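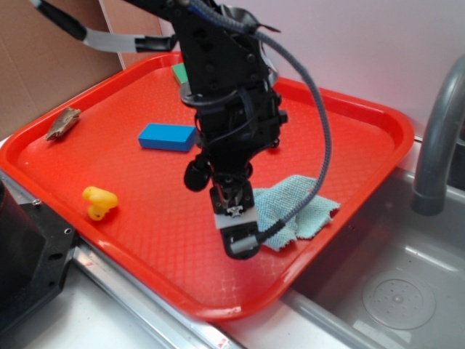

Does it cope with anything floppy, or is it strictly blocks and boxes? That was Li's question under our last listing, and a fair one, so I took it along with me to the open day at Hustholm and watched the Fadis arm at a worktop for most of Friday afternoon.

Short version: cloth is the reason I'd look at it! The demo was set up by a sink with a red tray, a couple of coloured blocks, a little yellow toy and a cloth, and people kept drifting over with their coffees to see what it would go for. 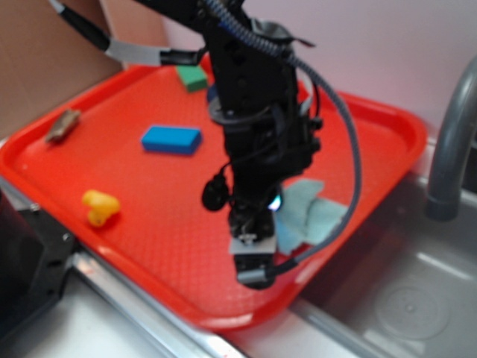 I liked that you could stand there and ask daft questions. I asked how long it takes to swap the fingers (3 minutes, I was told, with one tool) and whether the cable loop can be shortened for a cramped worktop. It can, but you order that with the arm, so say so in the notes box when you buy.

The close-up views were on a screen next to the bench, and I spent far too long watching those instead of the arm. Knobbly fabric looks enormous when the fingers are right up against it. 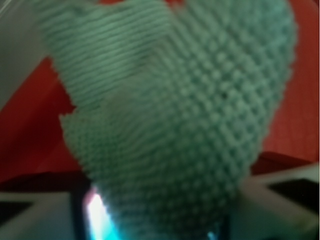 What you get

Fadis arm, bench mount and power lead
One pair of fingers with pads
Wrist camera and its cable
4 hours of set-up help by phone
Warranty: 18 months, parts and labour
Order code: 2185

The tray and the bits and pieces on it aren't included, and neither is the Predetti stand (a few of you asked last time). Any flat tray with a bit of a rim should do to start with, and old tea towels are fine for practice.

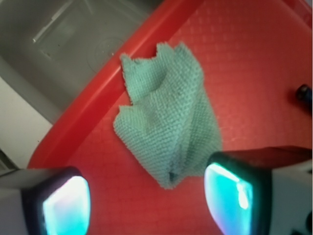

2 min read

Would I put one in a small workshop? Yes, if you've got someone happy to fiddle with it for the first week or so. It isn't a plug-in-and-walk-away thing, and the Hustholm people were quite open about that, which I appreciated. I'd also want a bit more bench than you think you need, as the arm and its cable both like some elbow room.

There's another open day in May, mornings only. Tick the visit box on the order form and we'll send you the times.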